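Cell technician (maintenance and setup), Clunow

Eyvindsson is looking for a technician to look after one handling cell at our Clunow site. The cell has a single arm with a two-finger gripper and a wrist camera, and it practises picking up and putting away household things. You would be its main keeper, working alongside Carter Chan, who writes the software.

Most of the job is routine. You check the fingers for wear at the start of each shift, clean the camera lens, re-zero the gripper and run the 14-point check before the cell is released at 9.30. Fingers are changed every 2000 cycles — sooner if the tips no longer close evenly.

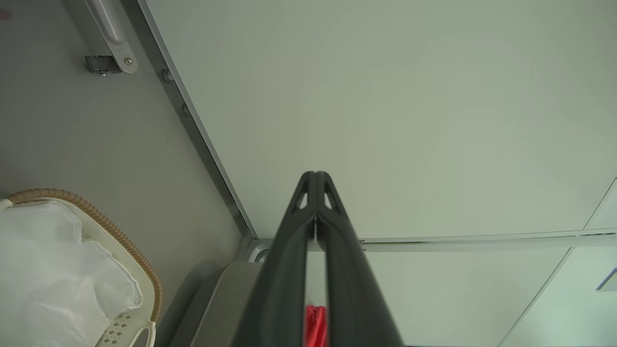 When something breaks you will be the first to open it up. Usual faults are a cable rubbed through at the wrist, a loose mounting screw or a camera that has lost its calibration. Spares are kept on site, and larger repairs go to Birex in Bisley, so you will need a driving licence.

We would like over 2 years' experience with industrial or laboratory machinery. You should be able to read a wiring diagram, use a torque driver properly and keep a clear logbook. Robot experience is useful but we can train you.

The post is full time and starts in August. Send a CV and a short letter to Thiện Tô, quoting reference 108.

3 shares · 0 comments

We use cookies to remember your job searches. Accept | Settings

© Eyvindsson | Contact | Vacancies | Back to top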